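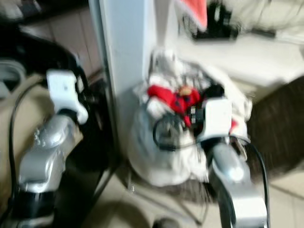

About Bunollow

Bunollow is a small school for people who want to learn how to repair and sew their own clothes. We opened in a former shoe store with 2 sewing machines and one long table, and our first class was on how to shorten trousers. It is still the class that fills first every season.

We teach adults and young people from the age of fourteen. Most of our students come with no experience. Some of them were taught by a grandmother long ago and want to find again what their hands have forgotten. Others have bought a sewing machine, put it in a closet, and are a little afraid of it. All of them are welcome, and we start with everybody from the same place: how to thread a needle, how to make a knot which holds, and how to choose the right thread for the cloth.

How we teach

Our groups are small, so that the teacher has the time to sit beside each person. A normal lesson is two and a half hours with a break for tea. In the first half the teacher shows the technique slowly, two times, and in the second half you work on your own piece. We ask you to bring a real garment from home. A torn pocket on a jacket that you like teaches more than a square of new cotton, and you go home with the jacket.

We do not give grades. At the end of the basic course you receive a card with the list of techniques you have practiced, signed by your teacher. Some students have shown this card when they looked for work in an alteration shop, and we are glad about that, but please understand that it is not an official diploma.

Our courses

The Basic Course has ten lessons and covers hand stitches, buttons, hems, patches and the first steps on the machine. The next one begins on 15th January.

The Zipper Course is short and strict. In three evenings you will replace a zipper in a skirt, in a pair of jeans and in a winter coat. The coat is the hard one, and for this reason it comes last.

Knitwear Repair starts in April. We teach darning, picking up a dropped stitch, and how to close a moth hole in a fine sweater. For this course you need good light at home and some patience.

Open Table is not a course. You come with your own work, you use our machines and irons, and a teacher is in the room if you need help. You pay by the hour.

Our materials

For many years we have bought our thread from Plerov, a family firm which winds its own spools and still sells single colors in small amounts. Our library of buttons has 4000 pieces, sorted by size and by number of holes. Most were given to us by neighbors who were clearing a house. If you have lost one button from a set, bring another one from the same shirt and we will look for a match together. We cannot promise to find it.

We also keep 500 paper patterns, which students may trace on the premises. The oldest ones are fragile, so please do not fold them in a new place. Ask the teacher to take them out of the drawer for you.

What we believe

We think that a visible repair is nothing to be ashamed of. We also think that some people prefer an invisible one, and they have the right to learn it properly. For some years we argued between ourselves which way should be taught first. Now we teach both in the same lesson and the student chooses.

We try to keep our prices low. Two places in every Basic Course are free for people who at this moment cannot pay. You do not need to bring any paper or explain your situation. Write the words "free place" in your message and we will answer you in private.

Visiting us

Our door is on the courtyard side of the Wibisono building. The bell is marked 3076, which was the number of the old shoe store in the register of shops, and we have kept it. There is one step at the entrance, and we have a ramp that we put out when you ring.

You may come to look at a lesson before you decide. Please write to us some days before, so the teacher knows to expect you, and bring something with a hole in it if you like.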